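Fri 29 September

Bendside job, white panels, bench notes

Carrying on from where the last entry stopped. The panels from Athanasiadis came in on the early delivery and are stacked on edge against the back rack with cardboard between them. Paperwork says 43 in the batch, which matches the order. I have not opened the bottom bundle yet. The top two bundles had their corner protectors on and the strapping was tight. One carton of trim was crushed at the end but the pieces inside were fine when I laid them on the bench.

Work today was surface cleaning and looking at marks. Bendside want these to go up in a washroom corridor and they are fussy about anything that shows under a low light. The February batch had haze on it that we only found after the film was off and the pieces were mounted, so this time everything gets looked at before it leaves the shop.

Cleaning order as I did it:

Dry brush first, soft one, top to bottom.
Wipe with plain warm water and a well wrung cloth.
Skurby at the weak mix, second cloth, straight strokes only.
Rinse cloth, then dry with the blue towel.
Leave ten minutes before looking at it.

The weak mix is the one in the squeeze bottle with the tape on the cap. The strong mix is under the sink and should stay there. I tried the strong mix on an offcut last week and it left a dull spot that would not buff out, so do not use it on the faces even if a mark is stubborn. It is fine on the metal.

The Prollero pads are too coarse for this job. I tried a used one, thinking it would be softer, and it still left fine lines when I held the offcut up to the window. They are good on the metal trim, with the grain, light pressure. Please put them back in the trim drawer and keep them out of the cloth bin. Two of the cloths had grit in them this morning and I am fairly sure that is where it came from. Both cloths are now rags.

Panel 251: clean on the first pass. A little adhesive at one corner from the film, came off with a thumb and some warm water. Passed.

Panel 346: slower. Film came away in strips and left a tacky line along one long edge. Warm water did nothing. Skurby weak mix took most of it on the second go. I let it sit a minute under the cloth and then wiped along the edge. Passed, but I wrote the number on the sheet so we can look at it again before packing.

(The numbers are the supplier's numbers from the back label, they do not run in order. Do not renumber them. I started doing that in pencil and it only made a mess.)

On lighting. The ceiling lights are no good for checking white faces. They flatten everything and a panel that looks perfect at the bench will show every wipe mark by the door. Standing to one side with the overheads off works better. You get a slope of gray across the face and the eye goes to whatever breaks it. The trouble is that you also get blotches that are only the light, and it takes a while to learn which is which. My rule for now is to move my head. If the blotch moves too, it is light or reflection. If it stays put, it gets wiped again. Faint streaks count as wipe marks until a dry cloth says otherwise.

Thin lines are a separate matter. A line can be a scratch, a hair, a bit of film edge or a shadow off something standing nearby. Fingernail across it before you write anything down. If the nail catches, it goes in the reject column. If the nail does not catch, clean and look again from the other side.

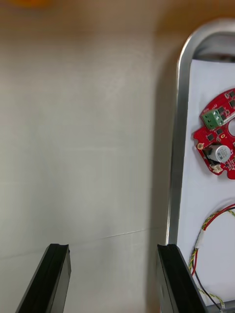
For the rejects I would like to agree on one column and one mark. At the moment there are ticks, crosses and a circle on the same sheet and I can't tell what the circles mean. Suggest P for passed, R for reject, L for look again. I have started doing it that way from today and left the older lines alone.

Metal parts. Bright metal with a rounded corner shows a fingerprint faster than anything else in the shop, and the bend is the worst place because it picks up light from every side. Wipe those last, with gloves on, and put them straight into paper. Where metal sits close to a white face, dirt collects in the gap and the cloth will not get in. I used a folded strip of paper towel on a plastic scraper, damp, and drew it along once. Change the strip each time or it just moves the dirt down to the corner. A cotton bud sheds too much.

Used today: most of a bottle of weak mix, one roll of blue towel, four cloths including the gritty ones. Need more blue towel before the next session. Cardboard separators are fine for now.

Still open:

Bottom bundle to unwrap and check against the list.
Ask Athanasiadis whether the film can be a lower tack on the next order.
346 to look at again in daylight, long edge.
Wash cloth bin, it has grit in the bottom.
Bendside want to know if the trim goes in the same crate. I think separate, but check the weight first.

Left the bench wiped down and the cloths hung over the rail.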